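# Taking care of an old wooden table with oil and wax

Last update: 26 August 2024
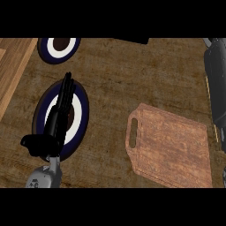
## Before you begin

I live in a rented flat in Faltham and my kitchen table is older than me. When I got it, the top was dull and rough, and every glass left a ring on it. I did not want to strip it completely and put varnish. I only wanted a table which we can use each day and wipe with a cloth. After some mistakes I have a method that I repeat every October, before the heating goes on.

This page is for solid wood. If your table has a thin veneer, please do not follow the sanding steps, you can go through the veneer in a few seconds and there is no way back. To check, look at the edge of the top from the side. On solid wood the lines of the grain continue from the top over the end. On veneer you see a separate thin layer.

You also need to know what is on the table now. Put one drop of water in a place which is not important and wait.

- The drop goes in and leaves a dark spot: the wood is open, or the old oil is used up. You can continue.
- The drop stays round on top: there is still varnish, or plenty of wax. Rub a little mineral spirits on the place. If the cloth becomes yellow or brown and sticky, it is wax, and step 2 will take care of it. If nothing comes off, it is probably varnish and you need a different guide.

If the table is painted and the paint is old, test it for lead before you sand anything.

## What you need

- Mild dish soap, the kind without color
- Mineral spirits
- Sandpaper, 120 and 180 grit, and a cork block
- A vacuum cleaner with a soft brush
- Tung oil or hardening linseed oil, 500 ml
- Paste wax, 100 g (I use the Avden one in the flat can, but any furniture wax without silicone is good)
- Old cotton T-shirts, cut in pieces
- Gloves, and a dust mask

For my table, which is 78 cm wide and seats four, half of the oil was enough. The rest keeps well if you fill the bottle with clean glass marbles, so the oil comes up to the neck and there is less air inside.

If you eat directly on the wood or cut bread on it, read the label of the oil carefully. Many products with the name "tung oil" on the front are a mix with dryers and solvent. They are fine for furniture, but the label should say when they are safe for food.

## Step 1 - Clean

Mix a little soap in warm water. Wring the cloth until it does not drip, and wash the top in the direction of the grain. Change the water when it gets gray. Then go over it again with clean water and dry it directly with a towel.

Leave it for a night. I know it looks dry after one hour, but the water is still in the cracks and oil will not go where water is.

## Step 2 - Take off old wax

Open the window. Wet a piece of T-shirt with mineral spirits and rub one part of the table at a time, maybe the size of a newspaper page. Turn the cloth often, otherwise you only move the wax from one place to the other. When the cloth stays clean, go to the next part.

## Step 3 - Sand lightly

Start with 120 and follow the grain always. Do not press. The goal is to open the surface and take away the rough fibers, so you can stop early. Deep scratches I leave where they are. One time I tried to sand out a scratch and I made a hollow that you can still feel with the hand, and this bothers me much more than the scratch did.

Water rings become lighter with sanding but often they do not go away completely. Black rings are from iron and water together, and for these some people use oxalic acid. I have not tried it.

Continue with 180 grit. Vacuum everything, also under the edge, then wipe with a cloth which has a bit of mineral spirits on it. Let it dry.

## Step 4 - Oil

1. Put on the gloves and pour a small amount of oil in a saucer.
2. Spread it with a cloth, thin, until the whole top has the same shine.
3. Wait 20 minutes. Where the wood looks dull again, add some oil.
4. Wait again 20 minutes and wipe off **all** the oil that did not go in. Use a dry cloth and then another dry cloth.
5. Let it dry until the next day, or two days if the room is cold.
6. Repeat. Three thin coats are good for a table that was very dry.

The wiping is the part where most people go wrong, me too. Oil that stays on top becomes sticky, and it can stay sticky for weeks. If this has happened, rub it with fresh oil and a rough cloth, and wipe again.

**Very important:** cloths with linseed or tung oil can start to burn alone, without any flame near. Do not throw them together in the trash. Put them in a metal can full of water with a lid, or lay them flat outside, one by one, until they are hard.

## Step 5 - Wait, then wax

After the last coat I wait 9 days before the wax. The table can be used in this time for light things, but no hot pots and no wet glasses. I put a cotton tablecloth only after the first week.

Take a very small amount of wax on the cloth and rub it in circles. After 15 minutes polish with the grain. If you see white lines in the cracks, brush them out with an old toothbrush - this is wax that was too much.

## Every day use

- Wipe with a damp cloth and dry after. No kitchen spray.
- Plates with a rough foot scratch more than you think. Turn them around and feel the bottom ring, and if it is like sandpaper, use a mat.
- Lemon, vinegar and red wine: wipe at once.
- If one place gets dull, for example where somebody always sits, you can oil only this place. With oil you do not see a border afterward, with varnish you would.

## Questions I received

**Can I use olive oil?** No. It does not harden, and after some time it smells.

**Does the color change?** Yes, it becomes darker and more warm. Wet the wood with mineral spirits and you see nearly the color you will get.

**Is it the same for oak and pine?** Pine takes more oil and gets marks easier. For my pine shelf from Arboleda I did four coats.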